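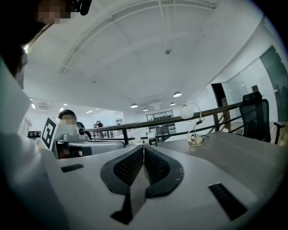 Handgreifer-Sätze für Datenerfassung: kaufen oder mieten?
Forum › Beschaffung und Budget › Greiftechnik

tk_messplatz schrieb:
Wir planen ab Mai einen zweiten Erfassungsplatz auf der Galerie. Bedarf: 2 Handgreifer mit Markern, dazu Fingerpads als Verschleißteil. Angebote liegen von Cernus und Forka vor. Cernus verkauft nur komplett, Forka vermietet auch monatsweise. Die Differenz beim Kauf beträgt 220 Euro pro Greifer zugunsten von Forka, allerdings ohne Ersatzpads. Was setzt ihr für Pads im Jahresbudget an?

feinwerk schrieb:
Pads nie einzeln bestellen. Bei uns kostet das Paar 43 Euro netto, ab Staffel deutlich weniger. Wir tauschen nach 1.000 Aufnahmen, egal wie sie aussehen. Das Netzmuster auf der Fläche setzt sich zu, und dann ist der Vergleich mit älteren Daten hinfällig.

g.hawthorne schrieb:
Fester Tausch nach Stückzahl ist Geldverschwendung. Reibwert am Prüfkörper messen, Grenzwert festlegen, fertig. Wir kommen so auf weniger als die Hälfte des Verbrauchs.
Gaétan Hawthorne

feinwerk schrieb:
Rechne die Arbeitszeit für die Messung dazu. Bei zwei Greifern lohnt sich das nicht.

g.hawthorne schrieb:
Einmal pro Woche zehn Minuten. Doch, lohnt sich.

kabelkanal schrieb:
Die Pads sind der kleinste Posten. In der Aufstellung fehlt mir das Drumherum: Kabelführung, Ersatzmarker, Stuhl, Tisch. Wir hatten den Platz ohne Bodenkanal kalkuliert und mussten nachbestellen. Anbei ein Platz im Betrieb, zwei Greifer in der Hand, die Leitungen rechts davon auf dem Boden. So etwas gehört vor der Bestellung geklärt.

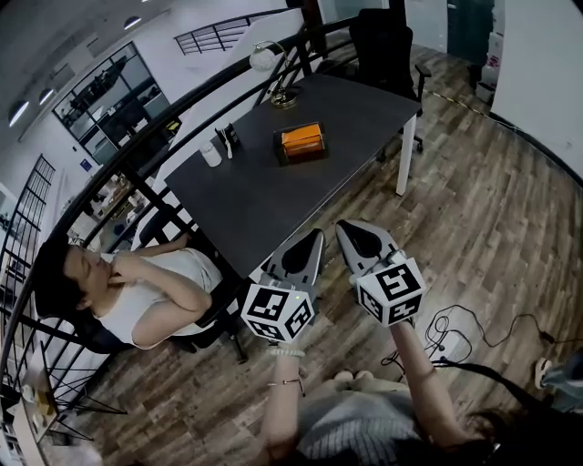 tk_messplatz schrieb:
Danke. Stand der Liste:
– Greifer: Forka, Kauf statt Miete. Die Miete rechnet sich bei unserer Laufzeit nicht.
– Markerwürfel: ein Ersatzsatz, Angebot von Endlow angefragt
– Kabelbrücken: neu aufgenommen
– Tisch und Stuhl: Bestand
– Pads: offen

mietfuchs schrieb:
Bei Kauf statt Miete widerspreche ich. Die Mietgeräte werden bei Defekt getauscht, beim Kauf schickst du ein und wartest. Mit zwei Greifern und ohne Reserve steht der Platz so lange. Entweder drittes Gerät einplanen oder mieten.

kabelkanal schrieb:
Drittes Gerät sehe ich auch so. McKinnon bietet übrigens generalüberholte an, Gewährleistung vorher schriftlich geben lassen.

tk_messplatz schrieb:
Generalüberholt macht unser Einkauf nicht mit. Drittes Gerät frage ich bei Forka als Option an. Bei den Pads nehme ich vorerst den festen Tausch ins Budget, messen können wir später immer noch.

g.hawthorne schrieb:
Dann wenigstens die ausgebauten Paare aufheben und nachmessen. Sonst fehlt dir im nächsten Jahr die Grundlage für den Ansatz.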